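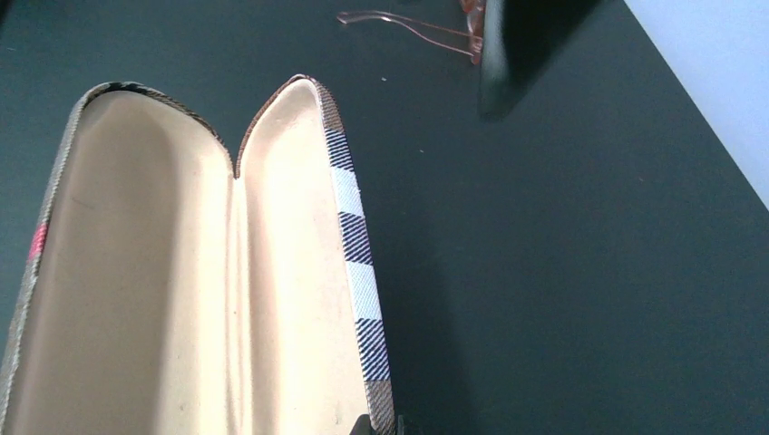 ホーム 暮らし 家計 子育て コラム 連載一覧

2019年8月7日
文=「暮らしと財布」家計欄担当

お手伝いに値段をつけるのをやめたほうがいいと思う

シェア 128　コメント 4

わが家では去年の春まで、子どものお手伝いに値段がついていた。風呂掃除がいくら、洗濯物をたたむといくら、玄関の靴をそろえるといくら、という表を冷蔵庫に貼り、月末にまとめて払っていた。育児雑誌でも、銀行が配っている親子向けの冊子でもよく見るやり方で、働いてお金を得ることを早いうちに体で覚えさせる、という説明がついている。私もその説明に納得して始めた。

今は、やめてよかったと思っている。お手伝いとお小遣いは切り離し、お小遣いは決まった額を決まった日に渡すだけにしたほうがいい。反対意見が多いのは承知しているので、なぜそう考えるようになったかを順に書く。

表はどんどん長くなる

値段表を始めたのは上の子が5歳のときだった。最初の項目は四つしかなかった。子どもは張り切って風呂の床をこすり、自分で表にシールを貼り、月末には小銭を受け取って喜んでいた。親としても気分がよかった。

様子が変わったのは半年ほどしてからだ。食事のあとに「お皿、運んでくれる?」と頼むと、「それはいくら?」と聞き返された。表にない仕事だったからだ。私はその場で値段を決めて表に書き足した。次は郵便受けを見に行くこと、その次は弟の靴下を探すことが加わった。表は一枚の紙に収まらなくなり、裏にも書くようになった。

このとき子どもがずるくなったわけではないと思う。教えたとおりに動いていただけである。家の仕事には値段がある、と親が最初に言ったのだから、値段のない仕事を頼まれれば値段を聞くのが筋だ。私が会社で契約にない作業を頼まれたときにも、たぶん同じことを聞く。

困るのは、家の仕事の大半には値段がつけられないことだ。夜中に吐いた弟のシーツを替えるのはいくらか。祖母の電話の相手をするのはいくらか。親がやっている食事の支度には誰がいくら払っているのか。最後の問いは実際に子どもから出てきて、私はうまく答えられなかった。家族の誰も払っていない、と言えば、ではなぜ自分の仕事だけに払うのかという話になる。

払うのをやめられなくなる

もう一つの問題は、いらないと言われたら終わりだということである。

上の子が小学校に上がった最初の冬、お年玉で財布がふくらんだ。すると風呂掃除をしなくなった。声をかけても「今月はお金あるからいい」と言う。筋は通っている。働くかどうかは働く側が決めていい。ただ、風呂は誰かが洗わないと入れない。

そこで単価を上げる家もあると聞く。知り合いの家では夏休みの草むしりが年々値上がりしているそうだ。それはそれで市場の勉強にはなるかもしれないが、私が教えたかったのは市場のことだけではなかった。汚れた風呂は自分が使う風呂でもある、という当たり前のことのほうが先にあるべきだった。

お金で釣ったものは、お金に余裕ができたときに動かなくなる。罰金も同じで、宿題を忘れたら減額という決まりを一時期つくったが、子どもは減額分を払えば宿題をしなくてよいと理解した。減額の額が安すぎたのだという意見もあるだろう。しかし高くすれば、今度はお小遣いそのものが消えてしまい、お金を使う練習ができなくなる。

お小遣いは練習のための道具である

そもそもお小遣いは何のために渡すのか。私は、失敗するために渡すのだと考えている。

大人になってからの失敗は高くつく。いらない保険に入る、返せない額を借りる、車を見栄で選ぶ。子どものうちの失敗は、せいぜいお菓子を買いすぎて月の後半に何も買えないくらいで済む。この安い失敗を何度もさせておきたい。そのためには、毎月確実に同じ額が入ってくる必要がある。収入が月によって変わると、足りなくなった理由が使いすぎなのか、働きが少なかったからなのか、子どもには区別がつかない。

大人でも、収入の不安定な人ほど予算を立てるのは難しい。初心者に難しいほうから始めさせる理由はない。まず一定の額のなかでやりくりすることを覚え、稼ぐほうはアルバイトのできる年齢になってから外で覚えればいい。外で働けば、遅刻をすれば叱られ、雑な仕事はやり直しになる。親が雇い主では、そこが甘くなる。

模型の列車の話

切り替えてから、上の子は近所のショッピングモール「Burnamdale」に入っているおもちゃ屋のZelenákで、模型の列車をほしがった。税込みで2,128円。お小遣いの額からすると、一か月では買えない。以前なら、週末に風呂掃除を増やして稼ぐと言い出したはずだ。決まった額しか入らないので、残る方法は使わないことしかない。

途中で一度、くじ付きのガムに使い込んだ。翌月も少し使った。店に行くたびに値札を見て、足りない分を数えて帰ってきた。私も妻も口を出さなかった。祖父が買ってやろうかと言ってくれたが、断った。祖父には悪いことをしたが、ここで買ってもらうと、それまでの我慢が何だったのかわからなくなる。

買えたのは5月に入ってからである。感動的な場面はとくになかった。袋を抱えて帰り、夕飯まで遊び、翌週にはもう別のものをほしがっていた。それでも本人は、ガムを買わなければもっと早く買えたと言った。私が何か月も説教するより、この一言のほうが価値があると思った。

下の子はまだ値札の桁が怪しく、もらった日にほとんど使ってしまう。それも放ってある。使ったあとでほしいものが見つかって泣くことがあるが、次に渡す日まで待たせている。前借りは認めない。認めると、一定の額を渡している意味が薄れる。

アプリに任せることについて

最近はお小遣い管理のアプリがいろいろある。わが家もNirentというアプリを使っていた時期がある。お手伝いを登録し、子どもが完了のボタンを押し、親が承認すると残高が増える。画面はよくできていて、親の手間は確実に減る。

ただ、値段表の欠点はそのまま残る。それどころか、項目を足すのが簡単なぶん、表の伸び方が速くなった。承認を忘れると子どもから催促が来る。夕食のしたくの最中に「まだ承認されてない」と言われるのは、あまりいい気持ちのものではない。

もう一つ、小さい子には数字が減ることの痛みが伝わりにくい。硬貨なら、机に並べて一枚ずつ店に渡せば、なくなったことが見てわかる。現金を使わない買い物が増えていく時代に古い考えだと言われればそのとおりだが、順番の問題だと思う。自転車に乗る前に歩けたほうがいいのと同じで、硬貨で数えられるようになってから画面の数字に移っても遅くはない。中学生になったら電子マネーで渡すことも考えている。

反対意見について

この話を人にすると、たいてい同じ反論が返ってくる。

いちばん多いのは、何もしなくてもお金がもらえると思わせるのはよくない、というものだ。気持ちはわかる。しかし子どもは、何もしなくても食事が出て、服を買ってもらい、布団で寝ている。お小遣いだけを急に労働の対価にしても、働かなければ得られないという教えにはなりきらない。家計の一部を、使い方の練習用に本人に預けている。私は子どもにもそのように説明している。食費や光熱費と同じように家の予算に入っているお金で、その分だけ親が代わりに買ってやるものは減る、とも言ってある。

それから、お金を払わなければ手伝わなくなる、という反論もある。これは半分当たっている。わが家でも表をはがした直後は手伝いが減った。風呂掃除は三週間ほど私がやった。そのあと、当番制にした。食卓を拭く、米を研ぐ、ゴミを集める、風呂を洗う。親も同じ表に名前が入っている。やりたくない日があるのは親も同じなので、交代は自由にした。今でも文句は出るし、忘れる日もある。値段がついていたころのほうが、仕事の仕上がりはきれいだったかもしれない。

それでも「いくら?」とは聞かれなくなった。この違いは大きい。頼みごとをするたびに交渉が始まる家は、頼むほうも疲れる。

特別な仕事にだけ払えばいいという折衷案もよく聞く。洗車や大掃除のような、ふだんの当番に入らないものだけを有料にする方法である。私は勧めないが、否定もしない。どこまでが特別かを親がぶれずに決められるなら、うまくいく家もあるだろう。わが家では、弟の靴下まで有料にした前歴があるので、やめておいた。

額はいくらがいいのか

額についての質問もよく受けるが、これは家によるとしか言えない。大事なのは額の大きさよりも、そのお金で何を買うことになっているのかを先に決めておくことだと思う。

同じ月4,000円でも、文房具も友だちとの外出も本人持ちという中学生と、全部親に出してもらって丸々おやつに使える中学生とでは、まったく違う。前者は足りなくなるだろうし、後者は考える必要がない。どちらも練習としては具合が悪い。まず範囲を決め、その範囲で少し足りないくらいにするのがちょうどいい。少し足りないと、選ぶことになる。

わが家の小学生の場合、お菓子と、誕生日以外のおもちゃが本人持ちで、文房具と本は親が出している。本だけは別にしておきたかった。漫画を本に入れるかどうかでは夫婦で意見が割れ、今のところ漫画は本人持ちになっている。私は親が出してもいいと思っているのだが、押し切られた。

よその家と額が違うことで子どもが不満を言うのも普通のことだ。そのときは、その子が何を自分で買っているのか聞いてくるように言っている。聞いてみると、たいてい事情が違う。額だけ比べても意味がないということは、大人が給料の話をするときにも役に立つ。

渡し方のこと

もう少し細かいことも書いておく。

渡す日は親の都合で動かさない。私は一度、細かいお金がないからと翌日に延ばしたことがあり、子どもにひどく怒られた。給料日に会社が小銭がないと言ったら私も怒る。それ以来、前の週にスーパーのUdiaで買い物をするとき、釣り銭を取り分けて封筒に入れておくようにしている。

お札で渡さないことも、小さいうちは意味がある。硬貨なら分けられる。使う分と取っておく分を、封筒でも空き瓶でも、本人が選んだ入れ物に分けさせる。分け方の割合は親が決めなくていい。うちの下の子は取っておくほうがいつも空で、そのことを本人も知っている。

お小遣い帳は強制していない。つけると約束したのに白紙のままで親子げんかになる家をいくつも知っているし、私自身、家計簿が続いたためしがない。残高が合うかどうかは財布を開ければわかる。ほしいものがはっきりしている時期だけ、紙に目標の額を書いて壁に貼っている。列車のときもそうだった。

買ったものに文句をつけないこと。これがいちばん難しい。すぐ壊れるとわかっているおもちゃを手に取っているのを見ると、つい口が出る。しかしそこで止めてしまうと、決めたのは親になり、失敗したのも親になる。危ないもの以外は黙っていると夫婦で決めた。守れていない日もある。先月も、光る剣の前で私は余計なことを言った。子どもはその剣を買い、電池が切れた今でも気に入って振り回している。私の見立てのほうが外れていたわけで、こういうこともある。

値段表をまだ使っている家に、今すぐはがせと言うつもりはない。うまく回っているなら続ければいい。ただ、子どもに何か頼んで「いくら?」と聞かれたことが一度でもあるなら、一か月だけ決まった額にしてみてほしい。手伝いが減るのは覚悟したほうがいい。うちの表は画用紙だったので、裏返して当番表に使った。シールの跡がまだ残っている。

コメント 4　この記事をシェアする

前の記事　次の記事　コラム一覧へ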